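Polling station check, Noltville ward, morning visit before opening
Checked by: Benedito Damasceno
Register: 3,000 electors, divided over 4 stations. This sheet is for the station in Birdale Hall only.

Marks used: **OK** = in order, **FIX** = must be put right today, **NOTE** = for the office, no hurry.

## Outside and entrance

- [x] Sign "Polling Station" on the gate and on the door. **OK**
- [x] Ramp in place. **OK.** It moves a little when a heavy person steps on the left side. I asked the presiding officer to put the rubber mat under it.
- [ ] Party material at legal distance. **FIX.** Two posters for the Jostum list were on the fence next to the gate. I did not take them down myself. I telephoned the agent of the list and he promised to come before 7 am.
- [x] Space for tellers outside the door. **OK.** They may ask for the number of the voter, but they must not stand in the doorway. Last December we had complaints on exactly this point.

## Inside

- [x] Four booths, with pencils on string. **OK.** One pencil was very short, changed.
- [x] Low booth for wheelchair users. **OK**
- [ ] Nobody can look into the booths from the window. **FIX.** The second booth has its open side to the car park. Turn it, or close the curtain.
- [x] Large print ballot paper on the wall. **OK**
- [x] Notice on how to vote, in all languages we were sent. **NOTE.** The fold of the paper hides one line. Please print it flat next time.

## Ballot box and papers

- [x] Box shown empty to those present, then sealed. **OK.** Seal number ends in 182, written also in the log.
- [x] Ballot papers counted against the delivery note. **OK.** The first count was 17 too few, but one small packet was still in the bag.
- [x] Register is the latest print. **OK**
- [ ] Postal votes handed in: separate envelope and form. **FIX.** The envelope is there, the form is missing. Cuypers, who deliver for us, will bring it with the next round. 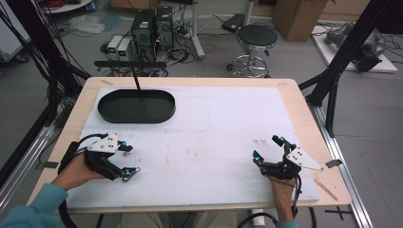
## Safety

- [x] Fire exits open from inside without key. **OK**
- [x] Fire extinguisher inspected this year. **OK**
- [ ] Cables fixed to the floor. **FIX.** The cable of the lamp crosses the way from the desk to the booths. Tape is in the grey box.
- [x] First aid kit. **OK.** Plasters are nearly finished.
- [x] Staff know whom to call if there is a quarrel. **OK.** I asked two of the clerks and both gave the right number.

## Comments

The staff was on time and well prepared. My greatest worry is still the posters, as both parties are nervous after the last council meeting and each of them watches the other. If the agent has not come by 7 am, the presiding officer should call me and write the time in the log.

I will pass again in the afternoon to look at the four points marked FIX.

B. Damasceno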